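Lab 4 handout: Comparing two finger openings and two controllers in the simulated room
Robot manipulation, Pelside workshop track
Handout prepared by Vojtěch Vaněk

Before the session

Load the Futa workspace and check that the arm comes up in its rest pose. The wrist camera is rigidly attached behind the fingers, so its view rolls with the last joint. Leave automatic leveling off. Both controllers must be judged on the same raw view.

The Charvát controller takes Cartesian velocity commands. The Flenusora controller takes joint targets and interpolates between them. Each group runs both on the same gripper, first at full opening and then at the reduced opening of 78 mm.

1. Wrist orientation

Turn the wrist toward the green wall with the two framed pictures and stop with the lower picture past the fingertips. Its straight edges give a usable reference for roll, even at an oblique angle. Record the joint values, not the apparent angle on the screen.

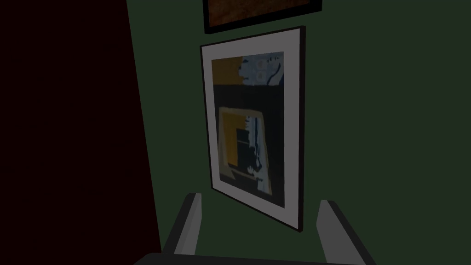
Roll error is the main cause of failed approaches in this exercise. The Charvát controller keeps the commanded orientation but slows near a joint limit. The Flenusora controller holds its speed and lets the orientation drift between targets. Log the wrist pose at 19 Hz in both cases so that the two traces can be laid over each other.

2. Approach to the countertop

The marble countertop carries the small items, among them the long stick with the tapered tip and the square block with the green face. Approach with the fingers open. Do not close on anything in this step. What is compared is the path, and a contact will shift the objects for the next run.

If the view is strongly tilted, work from the numeric pose display. Operators who steer by the picture alone tend to correct in the wrong axis. 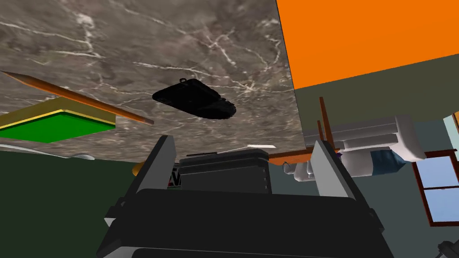
Vaněk's advice in last term's review was to distrust any run in which the operator paused for more than 2 seconds, as the joint controller settles during the pause and its drift disappears from the log. Such runs should be repeated and the first attempt kept under a separate name.

3. Alignment with the black case

Bring the open gripper to a standoff of 102 mm from the case and rotate until the fingers are parallel to its long side. The roll and the numbered card lie close beside it and limit the sideways motion. At full opening, check clearance on both fingers before advancing.

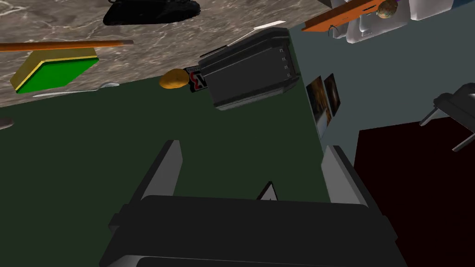

4. What to hand in

One plot per controller, showing commanded and measured wrist roll on the same axes
The joint values from step 1
The final pose from step 3, at both openings
A short paragraph stating which controller you would use for a closing motion at the case, with the log lines that support it

Logs are due before the Wednesday session. Reset the workspace when you finish, and write the controller name in the first line of each log.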